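Used Camera Pre-Purchase Inspection Checklist, With Comments

Checked by: Torunn Tangen
Item: Trendano full-frame DSLR body with kit zoom, second-hand, sold through Pelletier
Date: 19th October
Seller's grading: "Excellent plus"

I've stopped trusting grades. Every shop has its own scale and the bottom of it is usually called "good". What follows is the list I work through at the counter before any money changes hands, with notes on this particular body.

1. Serial number matches box and paperwork
PASS. Box, warranty card and base plate agree. The warranty ran out long ago, so the card is a souvenir.

2. Shutter count
NOT CONFIRMED. The listing says "low". I asked how low and was told "very". Pelletier offered to read it off with their own software, but the version they had didn't recognise the model. Marked as unknown, and I'd price it as a heavily used body until somebody shows me a number.

3. Lens mount
PASS with comment. Bright wear on the ring at the usual spot. No play when the lens is twisted gently. All screws present and the heads haven't been chewed up, so I doubt it's been opened from the front.

4. Mirror and focusing screen
PASS. One speck on the screen. It won't show up in photos, though it will annoy you.

5. Sensor
FAIL. Shot a plain bright wall at f/22, defocused, and turned up the contrast. There's a cluster of spots top left and one long fibre. The listing says "sensor professionally cleaned". Possibly it was, some years back. Ask for it to be done again and check it before you pay.

6. Hot pixels
PASS. Lens cap on, 30 second exposure, ISO 2000. A few coloured dots, nothing I'd lose sleep over at that setting.

7. Card slots
PASS, both. Look down into the slot with a torch for bent pins. I also filled the buffer twice to see if it would choke. It didn't.

8. Battery and charger
FAIL. The battery is a Dudska copy, slightly swollen at one side, and it sticks on the way out. The listing photo shows an original. Do not charge a swollen battery, do not leave it in the camera, and don't let the shop tell you it's "just a bit snug". Take it to a battery drop-off.

9. Autofocus accuracy
PASS with comment. I used flat artwork on a wall, the widest aperture and the centre point, 5 frames, refocusing each time.

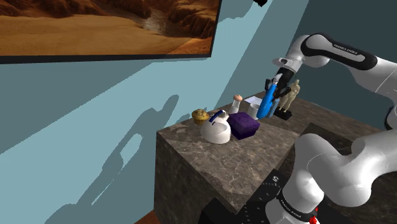
Four were sharp and one was slightly soft. I wouldn't read much into that, and I'd be wary of anyone who sells you a calibration service on the strength of one frame. Try it again with your own lenses.

10. Rubber grips and doors
PASS. The thumb grip is lifting a little at one corner. Glue will hold it for a while.

11. Weather sealing
NOT TESTED. It can't be, short of a bucket. "Fully sealed" in the listing means it was sealed when it left the factory. I treat any older body as unsealed.

12. Flash hot shoe
PASS. Fired an Eltirard flash in manual and auto. Contacts are clean.

Result: 2 fails, both fixable. Hold until the sensor is redone and an original battery is supplied. Pelletier says November for the cleaning. I'll recheck items 5 and 8 then, and item 2 if they ever find the right software.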